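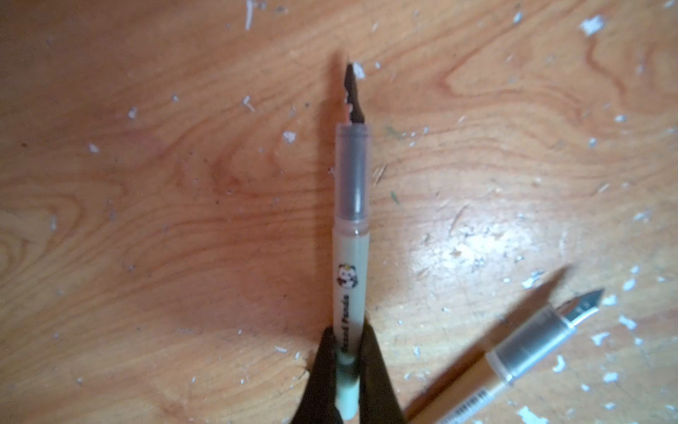

Datasets > Handwriting > Resitz Letters

Resitz Letters – README

Print this page | E-mail this page

What is in this collection

The Resitz Letters are 292 transcribed letters from the archive of the Goicoechea family, who had a paper shop in the town of Brendov. Most of the letters are written with a fountain pen, a few with pencil. I made the transcriptions for people who study everyday spelling and family history.

Each letter has one plain text file and one line in the table letters.csv. The scans of the pages are not included. They stay with the family, and you must ask them for access.

Columns in letters.csv

letter_id – the number of the letter, always three digits
writer – a short code for the person who wrote it
pages – how many written pages
tool – pen, pencil or unknown
notes – anything that did not fit in the other columns

How the transcription was done

I kept the spelling of the writer, also when it is clearly wrong. Line breaks are kept, page breaks are marked with two slashes. A word that I could not read is written as [?]. If I could read only a part of it, the readable letters come first, for example "morn[?]".

Crossed-out words stand between equals signs. Ink blots are not marked, except when they cover a word.

In 18 letters the ink is so pale that I worked with a lamp from the side. Please treat these with more care than the others. They have the word "pale" in the notes column.

Known problems

The writer codes G3 and G4 are maybe the same person. The capital letters are very similar, but the signatures are different, so I left them apart.

There are 7 letters without a first page. Their place in the order is my guess from the content.

Version 1 had a mistake in the pages column, where the envelope was counted as a page. This was repaired in June.

Use

You may use the texts for study and teaching. Please name the collection, and do not publish the street addresses. The search tool Sekness can open the folder as it is – no conversion is needed.

Corrections are welcome. Please send the letter_id and the line together with your reading.

Yaneth Ñahui
Last changed: 15/07/2023

Print this page | E-mail this page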